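# Setting up a small chessboard (and skipping the fancy advice)

I've read setup guides that run to 400 words before a single pawn gets placed. You need 2 minutes and a flat table. The board sold as "tournament grade" won't change any of that.

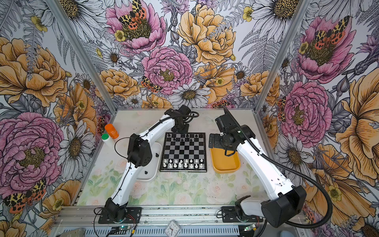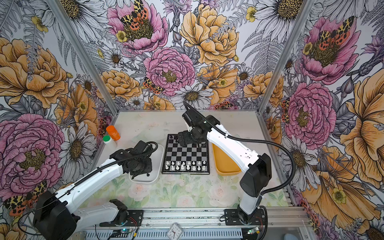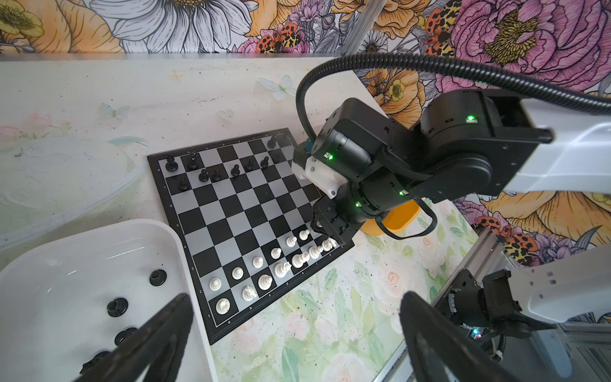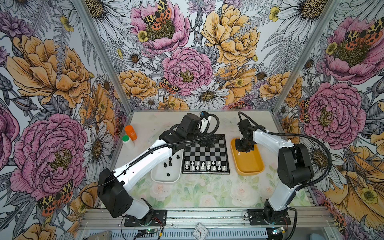

White pieces on the near side of the board.

**Do I need to buy a tray for captured pieces?**

Any shallow dish with a rim will do. Lirnel sells a set of trays, and I can't see what they do that a saucer doesn't.

## Steps

1. Turn the board so each player has a light square at the right-hand corner.
2. Rooks in the corners, then knights, then bishops.
3. Queen on her own color. King beside her.
4. Pawns across the next row.
5. Check that the queens face each other. If they don't, redo step 3.

Akinyi Lukumay swears by starting with the pawns. I tried it through June and kept knocking them over reaching for the back row.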